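Ticket 7313: mug tree tips / dish rack placement, staging table
Opened by: Kiros Shiferaw
Status: open, waiting on parts
Area: kitchenware table, Rallis room

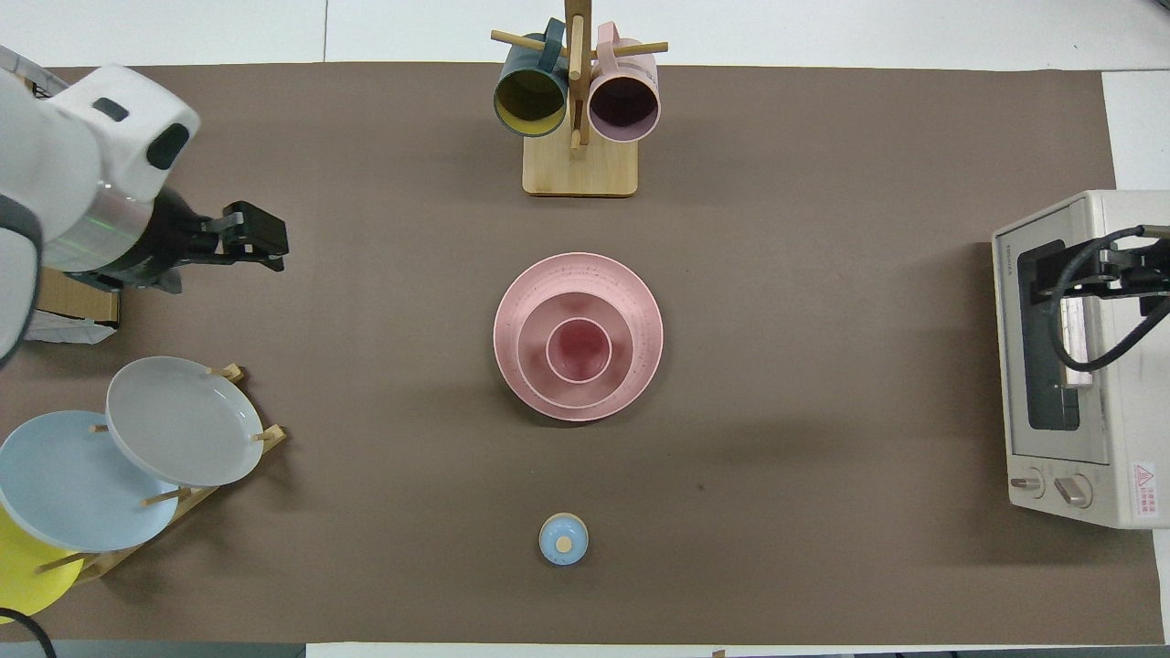 Current layout on the brown mat. Mug tree top center, bowls below it, rack lower left.

Problem
Mug tree (the Sorska one, square base) leans when only one mug is on it. Two mugs, one each side, OK. Take the pink one off and the teal one pulls the post over. Went down twice Tuesday, once this morning. No chips so far.

Also the post turns in the base. Not a lot, enough that the pegs end up pointing wherever.

Tried so far
- turned the base a quarter turn. no change
- moved it off the mat onto the bare tabletop. Worse, slides
- back on the mat, better grip but still leans
- felt pads under the base. Came off in a day, don't bother
- tightened the screw underneath. Holds for maybe an hour of mugs going on and off, then loose agian
- swapped mugs left to right. Leans the other way, so it's the weight and not a bad peg

Weighed the teal mug out of curiosity, over 200 g heavier than the base on its own. So yeah.

Workaround for now
Always hang both. Handles over the upper pegs, tight in to the post. If you need one mug, take both down, use the one, put both back. Annoying but works. Do NOT hang anything on the low pegs, the mug bottoms hit the base and it rocks.

Second thing, same table
Dish rack. Plates were leaning into each other and one rolled out last week when the rack was up by the toaster oven. Moved the rack to the lower left, three plates max. Fine since then. If you put a fourth in it goes in the end slot and falls out, that slot is too wide for these. Jindell says the slots are "standard". They are not.

Bowls: leave nested, big one on the bottom. Somebody keeps spreading them out and then there's no room to get a mug down without knocking something. Three pink, one stack, middle of the mat. Done.

Toaster oven stays on the right edge. Cord is short, don't drag it.

Parts
Heavier base from Ziduvberg, ordered, ref 73-B. They said 13 business days. Asked if the peg post fits it, no answer yet. If it doesnt fit I'll glue the old base onto an offcut and call it good.

Update Apr 10, 2024
Wood glue on the post joint, clamped over lunch. Post doesn't turn now. Lean is the same, as expected. Leaving both mugs on.

Update, later same day
Ziduvberg answered, hole is the same size. Keeping this open until the base shows up. If it's not here by May, ping me and I'll do the offcut.

Left to do
- fit new base, test with one mug, each side
- wipe the mat, glue spot near the post
- put a note on the rack re: three plates
- send the wide slot measurement to Jindell

KS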